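# Drutura 200 Effluent Dosing Pump

If you look after the wastewater for a small cluster of homes, you already know how much of the work comes down to moving treated water to the right place at a steady pace. The Drutura 200 was made for that part of the job. It sits downstream of the settling tank and sends measured doses out to a drip or spray field, and it does so quietly enough that most folks forget which corner of the lot it's in.

We've carried the Cludia line for a long while now, and the Drutura is the one we find ourselves recommending to neighborhood associations and small developers – the people who need something sturdier than a single-house pump but don't have a full plant with an operator on site every day. It comes with two float switches, a lift-out rail and 100 feet of sealed cable, so in most basins you won't need a splice down in the wet well (and your electrician will thank you for that).

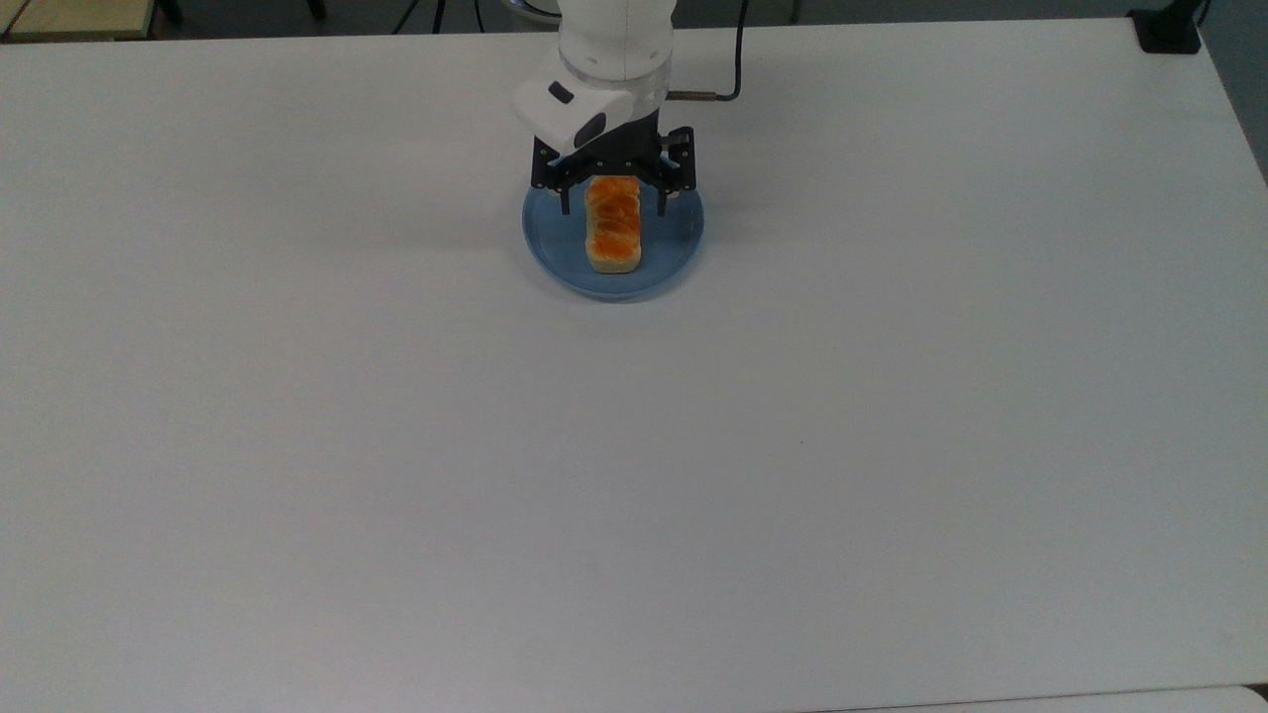
**Can the Drutura go into a basin that was built for an older Borach pump?**

Most Borach basins will take it with the Stüber adapter flange, which we sell separately. Measure the discharge pipe before you order, as the flange only fits a 2-inch outlet.

The control panel mounts on a post or an outside wall, and the timer can be set for short, frequent doses or for longer ones with a good rest between. Sandy ground usually does well with the first, and heavier clay likes the second. If your field soaks up water more slowly come spring, you can change the setting yourself at the panel with a small screwdriver.

**In the carton**

- Drutura 200 pump with cable
- Two float switches and bracket
- Lift-out rail and chain
- Timer panel with alarm light
- Printed manual

Orders ship by freight, so please give us a phone number the driver can call. Our supply of panels tends to run low in July, when everybody is building at once, and it's worth getting in touch early if your project falls in the summer.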